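**Can a machine do the kitchen yet? (split off from the dishwasher thread)**

**oatmeal_dave**
2020-01-02

Happy new year, everybody. My sister-in-law spent most of dinner telling us that by the time her kids leave for college there'll be an arm over every stove and none of us will ever wipe down a counter again. I fix bakery equipment for a living and I love a machine as much as the next person, but I have trouble believing it. A kitchen is a mess of doors, drawers and grease, and no two are alike. So I thought I'd ask you all, since half of you build things and the other half complain about the things the first half build (I say that with love!). Are we anywhere near it?

**punurdale_pat**

I'd say closer than you think, Dave. We've been on the Trollberg project since May, doing kitchen chores in simulation first and then on the bench, and I can at least show you what a normal session looks like for us.

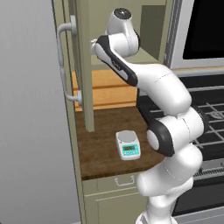 Most of my week goes to cabinets, which sounds silly until you try it. A person opens a cabinet door without thinking, a little tug, a step back, a lean around the edge. The arm has to work out where to take hold and then follow the swing without fighting the hinge. Bar handles like the two pale gray ones on that door are the friendly kind, because there's space behind them for a finger. Give me a flush door with a groove along the bottom and I'll be grumpy until the weekend. We ran the door task 3000 times over the fall with the kitchen changed up a bit between runs, and I came away feeling pretty hopeful about the whole business.

**gasket_and_co**

3000 tries to open a door! My grandson had it down in an afternoon and then we couldn't keep him out of the cereal.

I'm teasing, Pat, but I do think Dave has a point. I ran a shop floor for years and the machines that earned their keep did one thing, bolted down, with the parts coming in facing the same way every time. We had a Dagdag loader that was a wonder at exactly that. Move the pallet over two inches and it would sulk all shift. A house moves the pallet on you every single day.

**punurdale_pat**

No offense taken, and your grandson sounds like a good hire. I'd only say that a loader like that was never meant to cope with a moved pallet, and coping is the whole thing we're working on. Here's another from the same kitchen, with more of the stove in it.
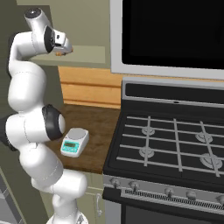 *punurdale_pat*

Sorry, hit post too early. I was going to say that knobs are next on our list. They're small and they sit close to each other, and the arm has to come in over the front of the range without bumping its elbow on the counter side. I also want a weighing task with the kitchen scale, flour to start with, since that's the chore I'd hand over at home tomorrow if I could. My own guess is seven years before a regular family has something that can do a handful of these jobs decently. You're welcome to print that out and wave it at me.

**oatmeal_dave**

Seven! I had you down for two, so you're more of a pessimist than my sister-in-law. What about cleaning, though? Stirring a pot is the fun part. I want to know who's going to scrub up behind things and under things.

**punurdale_pat**

Cleaning is harder, I'll give you that freely. For wiping you need to get in close, and once you're in close you lose the big view of where everything is. 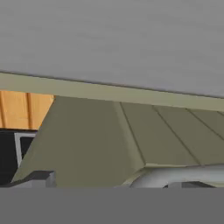 So you end up leaning on what the arm remembers of the room, plus whatever it can feel through the joints, and neither one is as good as I'd like. A flat counter I'd trust it with. Corners, no. Anything with baked-on grease, no, and I wouldn't want to be the one paying for the finish.

**marigold_kitchen**

Coming at this from the other side, as somebody who cooks for a family and has bad wrists. I don't need it to do corners. If it could open a stiff door and lift the heavy pot down, I'd put up with plenty of sulking. You fellows keep arguing over whether it can do everything as well as a person, and some of us would be thrilled with a third of it.

**gasket_and_co**

That's fair, Marigold, and I hadn't thought about it from there. I still wouldn't want one near a lit burner with the little ones running around. My neighbor has the Cirkia floor sweeper and it gets itself stuck under the couch, and that's a machine with no arms at all.

**punurdale_pat**

I wouldn't leave one alone with a lit burner either. Marigold, can I ask how heavy the pot is? And is it up high or down in a lower cabinet? It makes a big difference to the reach.

**marigold_kitchen**

Lower cabinet, way at the back, with all the lids on top of it. I'll weigh it tonight when I get it out for soup.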